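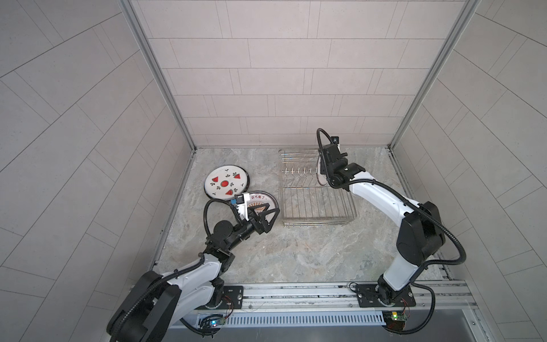

Liste : cellules-bimanuelles
Objet : Re: [cellules] Perte de répétabilité bras droit après remontage sur rail

Bonjour,

Je réponds dans le fil, en coupant ce qui ne sert pas.

> Après remplacement du faisceau du bras droit, j'ai remonté la platine
> sur le rail et refait le zéro des axes. À vide tout est correct. Dès que
> le bras travaille au-dessus de l'égouttoir, coude sorti vers la droite,
> je relève un écart en bout de pince qui augmente au fil des cycles.
> Le bras gauche, même programme en miroir, ne bouge pas.
> J'ai refait le zéro deux fois, sans effet durable.
> Est-ce que quelqu'un a déjà vu ça sur un montage Casov à deux bras ?

Oui, sur une cellule équivalente : deux bras sur un rail en profilé aluminium, platines noires vissées, goulotte ajourée en dessous, une carte par bras à chaque bout. Refaire le zéro ne peut rien donner de durable si la platine se déplace. Je commencerais par la mécanique.

1. Platine. Couper l'alimentation des deux bras, pas seulement celle du droit. Soutenir le coude avant la coupure : sur les nôtres il n'y a pas de frein et l'avant-bras descend. Tracer un repère au feutre fin à cheval sur la platine et le profilé, relancer 40 cycles, comparer. Chez nous le décalage était visible à l'œil. Les écrous à insérer dans la rainure avaient été remplacés par un modèle Skokby un peu trop étroit, qui serre de travers et se relâche. Remettre les écrous d'origine, serrer en croix, en deux passes.

2. Gaine annelée. C'est mon deuxième suspect, vu que le faisceau vient d'être changé. La boucle autour du coude doit rester large. Trop courte, elle tire sur le poignet quand l'avant-bras revient au-dessus du panier, et l'effort passe dans la mesure. Amener le bras à la main dans la position la plus défavorable et vérifier que la gaine garde du mou au coude et au-dessus de la caméra de poignet. Nous avons rallongé la nôtre de 86 mm.
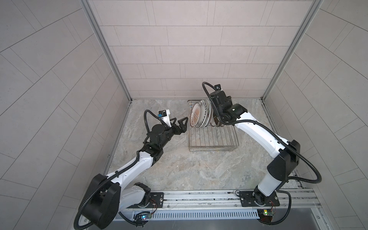

Position de contrôle : bras droit au-dessus du panier, assiettes en place.

3. Fils rouge et noir entre la carte et l'embase. Ils sont fins et courent le long du rail. Vérifier qu'aucun n'est pris sous la platine après le remontage. Un fil pincé donne des défauts intermittents qu'on prend facilement pour une dérive. Les voyants ne suffisent pas pour conclure : chez nous la carte restait allumée normalement pendant les pertes de trame. Il faut lire le compteur d'erreurs du bus.

4. Zéro. Seulement après les trois points précédents, bras seul, pince vide, panier sorti. Puis remettre le panier et réapprendre le point d'approche du bord d'assiette. Le fichier de calage garde l'ancien décalage d'outil si on ne l'efface pas explicitement, au moins jusqu'à la version que nous utilisons. Je n'ai pas testé les suivantes.

Pour la validation nous faisons 243 cycles de mise en place d'assiettes, avec un relevé tous les 40. Si l'écart reste stable jusqu'au bout, nous considérons la platine comme tenue. Resserrage de contrôle au bout de 5 jours, puis avec l'entretien mensuel.

Deux questions pour avancer :

- l'écart est-il dans le sens du rail ou perpendiculaire ? Dans le sens du rail, c'est presque toujours la platine ; perpendiculaire, je regarderais plutôt la gaine, ou le jeu au coude ;
- le faisceau neuf vient-il de chez Anderberg ? Leur gaine est plus raide que l'ancienne et il faut reprendre le rayon de la boucle.

Je peux envoyer le gabarit de positionnement des platines (STEP et PDF) si c'est utile. Il a été dessiné pour l'entraxe du châssis Tripathi, à vérifier avant impression si le vôtre est différent.

Cordialement,
l'atelier robotique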